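Search datasets, models, docs

# Vodeck Carrier Offers

Filed under: Datasets / Telecom / Retail Pricing

Vodeck is a table of advertised handset prices, one row per phone, seller and contract type. It was put together by Guilan Shao from store listing pages and is meant for work on price tracking, bundle comparison and text extraction from offer copy.

## Contents

- `offers.csv` -- one row per advertised offer
- `sellers.csv` -- seller names, store type, region code
- `handsets.csv` -- model, storage, color options
- `terms.txt` -- the contract wording, keyed by `offer_id`

## Fields in offers.csv

- `offer_id`: string, unique
- `seller_id`: joins to `sellers.csv`
- `handset_id`: joins to `handsets.csv`
- `contract`: one of `new`, `renew`, `addline`, `none`
- `months`: integer, 0 when `contract` is `none`
- `price_up_front`: decimal, before tax
- `price_monthly`: decimal, handset part only
- `rebate`: decimal, blank if no rebate was advertised
- `seen_on`: date the page was read

A blank `rebate` and a rebate of 0.00 mean different things. Do not fill one with the other.

## Sources

Listings come from five sellers, including Skistier, Laaksonen and the Cliltham outlet store. Cliltham does not publish monthly prices, so `price_monthly` is always blank for its rows.

## Known problems

- Mail-in rebates from January are stored as instant discounts for Skistier.
- Laaksonen changed its page layout once. Six offers have the color in the model field.
- Activation fees are left out -- they appear in `terms.txt` only.
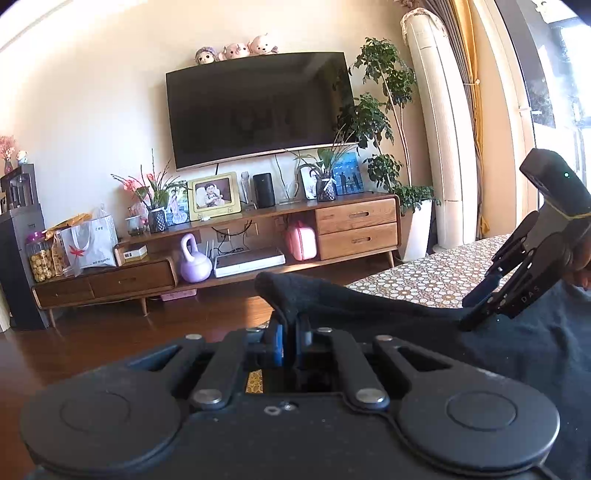 ## Loading

Read all id columns as strings. Leading zeros are lost otherwise. Files are UTF-8 with a comma separator and a header row.

## Changes

Version 8, Aug 13, 2021: added `addline` to `contract`, removed duplicate renewals, fixed `months` for prepaid rows.

Contact the maintainer | © Vodeck | Back to top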